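Workshop tips: looking after the foam pads on a small gripper arm

I have been meaning to write this page since March, when I finally got our bench arm holding things properly, and I'm so pleased with how it behaves now that I want to tell everyone. It's a Wetaro arm with a two-finger gripper, bolted to the end of a worktop, and it spends its days picking up pens, brushes, bottle tops and anything else that's left within reach. Most of the trouble I had with it in the first year came down to two bits of padding no longer than my thumb. So these are my tips for the pads, more or less in the order I learned them (which is a terrible order, but there we are).

Start with the fingers bare

If you're fitting new pads, get every scrap of the old glue off first. I used to stick fresh foam straight over the old patch and then wonder why it crept sideways after a week. A plastic scraper takes off most of it, and warm soapy water on a rag gets the rest. Dry the fingers well and leave them overnight if you can bear to. Switch the arm off at the wall before you put your hands anywhere near the jaws, and take the air or power lead off too if yours has one.

Black foam, cut twice

I like a dense black foam with a slightly furry face. The shiny sort grips beautifully on day one and then collects dust and lets go of everything. Cut a paper pattern for the left finger, flip it for the right, and cut both pads with a new blade. An old blade tears the edge and it will peel from that corner, every time!

The ridge down the inside is the part I'm proudest of. A flat pad will hold a block perfectly well, but a round thing rolls. Build up a pointed ridge on each finger so that the two of them make a V when the jaws come together, and a pen drops into it and stays. I made mine from offcuts, glued in layers and trimmed with scissors, and the first pair looked like something the dog had been at. They worked a treat anyway.

Sticking them down

Contact glue, thin coat on both faces, wait until it's tacky, then press. Put a strip of baking paper between the pads and close the jaws gently by hand as a clamp. Don't let the motor do the clamping. I did, and squashed one ridge so flat that I had to start again.

Brush, don't wipe

Once a week I go over the pads with a soft nailbrush, always from the back of the finger towards the tip. Wiping with a wet cloth pushes the muck into the foam and it goes stiff. For ink, dab with a barely damp sponge and leave it alone. A bit of sticky tape wrapped round your hand, glue side out, is marvellous for fluff.

I keep a count in the back of the bench diary, and my last pair managed 3,000 picks before the ridges went soft. The pair before that gave up at 109, but those were the ones I cleaned with white spirit, so please learn from me and keep it well away from foam.

Setting how hard it squeezes

Our controller has a squeeze setting that goes up to a hundred. It came set at 80, and I left it there far too long, thinking tighter must be safer. All it did was wear the pads out. I brought it down a little at a time until a pen just slipped when I tugged it, then went up a touch, and ended at 28. Yours will be different, so do the tug test for yourself, and do it again whenever you change the foam.

My favourite check is a marker pen. It's round, it's smooth, and if the two fingers aren't meeting evenly it leans over and gives the game away at once. Close the jaws on it upright, with the cap at the top, and look along the barrel from the wrist end. If it leans, one ridge is higher than the other, and a few snips will usually put that right. 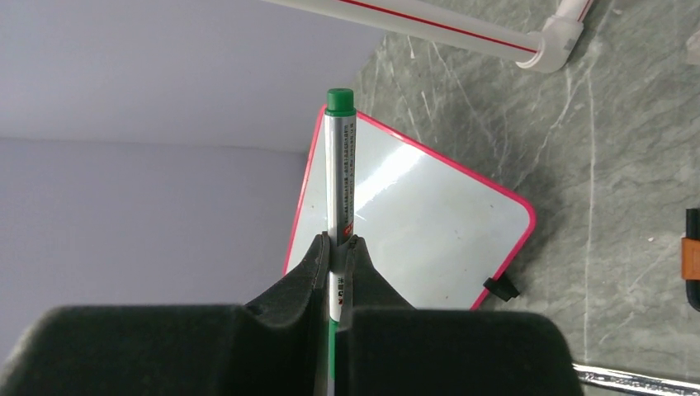

Green cap at the top, barrel sitting in the notch, upright. I can't tell you how happy that makes me! Do the same test with something fatter and something thinner before you call it finished, and leave the cap on, or you'll be scrubbing ink out of new foam.

A reader's note from Pană: we run much the same fingers at our place in Brarnthorpe and I'd add one thing, which is to round off the very top of each ridge with fine sandpaper. Ours were cut to a sharp point and the tips kept crumbling into the work. Since I started sanding them the pads last far longer, and the bits don't get into the jaw slides either.

I tried the sandpaper trick the same evening and it's lovely, very light strokes with a fine grade and the dust tapped out afterwards. On the jaw slides, do give those a look whenever the pads are off. Brush out any crumbs and put one drop of light machine oil on each side, then open and close the jaws by hand a few times and blot up whatever comes out. Oil on the foam means new foam.

Spare pads keep well in a biscuit tin, laid flat with paper between them. Write L and R on the backs.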